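Normas de casa para enseñar a un brazo a manejar ropa

16 de junio de 2025

Llevo desde mayo ordenando las reglas con las que trabajamos en Resteo cuando el robot toca prendas. Estaban repartidas entre correos, una pizarra y la memoria de cada uno, y eso se nota en cuanto entra alguien nuevo. Las he pasado a un solo documento y dejo aquí las que más discusión han traído.

Velocidad. Con una persona al alcance del brazo, el límite es de 200 milímetros por segundo. Vale también para las pruebas cortas y para el que tiene prisa. Si hace falta ir más rápido, se sale de la zona y se cierra la puerta.

Parada. El pulsador se comprueba al empezar cada turno, con el brazo en movimiento. Se anota la hora y quién lo ha hecho. En Traletti, donde estuve antes, se comprobaba con el brazo quieto, y a mí eso no me sirve de mucho.

Prendas. Fuera cordones largos, alfileres y etiquetas rígidas. Los bolsillos se vacían a mano. Las cremalleras van cerradas.

Fuerza de cierre. Para tela empezamos en 5 newtons y subimos de uno en uno. El valor final se guarda con la sesión. En Marwat usan un único valor para todo y dicen que les va bien; nosotros lo probamos dos semanas y volvimos a lo anterior.

Registro. Cada intento lleva una etiqueta: válido, fallido o dudoso. Los fallidos no se borran. Cuando revisamos los 1.520 intentos del proyecto Tamo encontramos 100 sin etiquetar, casi todos de las primeras jornadas, y hubo que volver a verlos uno por uno. Desde entonces la sesión no se puede cerrar si queda alguno pendiente.

La regla que más costó escribir es la de los agarres dudosos. Dos telas pueden quedar juntas en el mismo pliegue, y desde la muñeca no siempre se distingue dónde acaba una y empieza la otra.
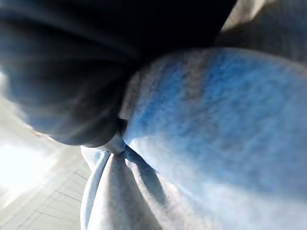
Lo que hemos acordado es que decide una segunda persona, sin ver la etiqueta de la primera. Si no coinciden, el intento se queda como dudoso y no entra en el entrenamiento. Perdemos algo de material, pero las discusiones duran bastante menos.

Queda sin resolver el tema de la luz. El borrador pide mantenerla igual durante toda la sesión y no dice cómo se mide. Tengo pendiente redactar ese apartado y también el de limpieza de los dedos de la pinza, que ahora mismo ocupa una línea.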